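Notebook, February, 7.40 in the morning

Starter comparison again, and it's going well! Rastus (the rye one) had doubled by the time I got the lights on, and the dome was still holding. Nasr, fed on white flour only, was lagging but smelled lovely – yoghurt and a bit of green apple. Same jars, same shelf, both at 23 degrees overnight.

Fed both at 8. 55 g of old starter each, the rest flour and water in equal weights. Kept the discard for crackers, because the last lot went before lunch and I only got two.

Maxence Gautier thinks the rye is simply holding more water and I'm being fooled by the volume. Fair point, so I've started weighing a level cupful as well as marking the jar. First go at peak: Rastus 174 g, Nasr 203 g. So there really is more gas in the rye, unless I packed the cup badly. Must repeat that with the smaller cup.

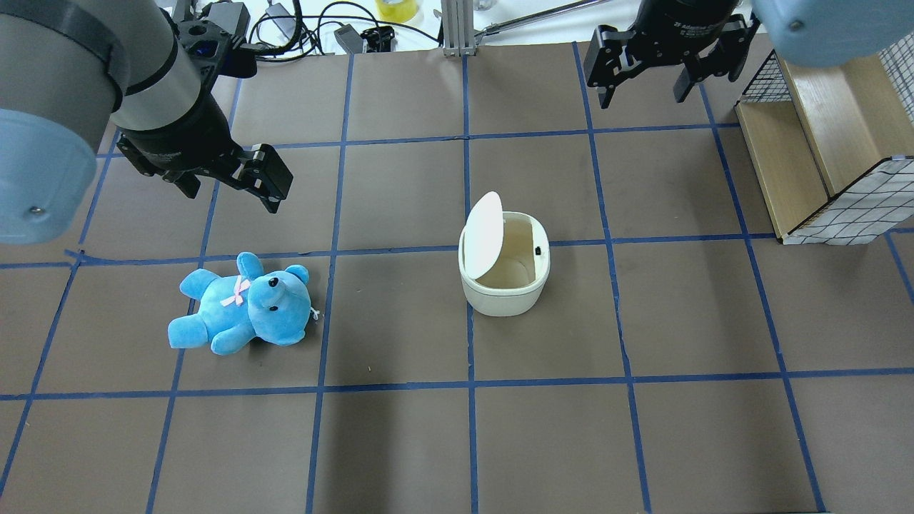
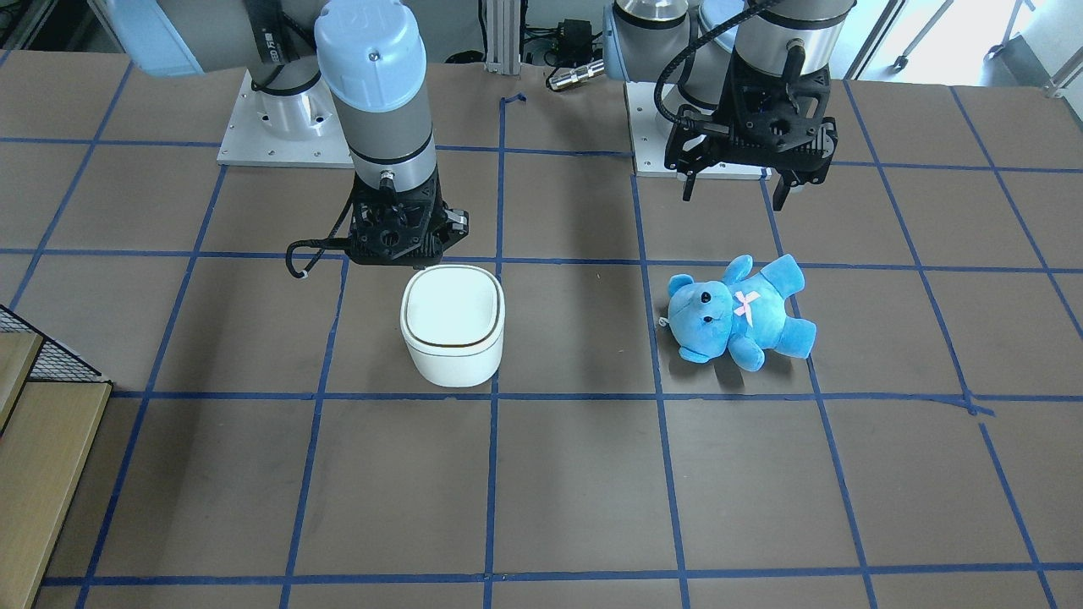

Blue tape and brown paper on the table.

Second feed at 4 in the afternoon. I switched Nasr to one part rye in ten and it woke up almost at once, bubbles right down the side of the glass. Very pleased with that. The smell has gone sharper, more like cider.

Dough mixed from Rastus only, a plain tin loaf with a long cold rest. I held back a splash of water and was glad of it, as the new flour is thirstier than the old bag but slower to take it up.

To do: buy lids that fit, relabel the jars (the ink has run), ask Maxence for his crumb photos from the last bake. Oven on at 6 tomorrow.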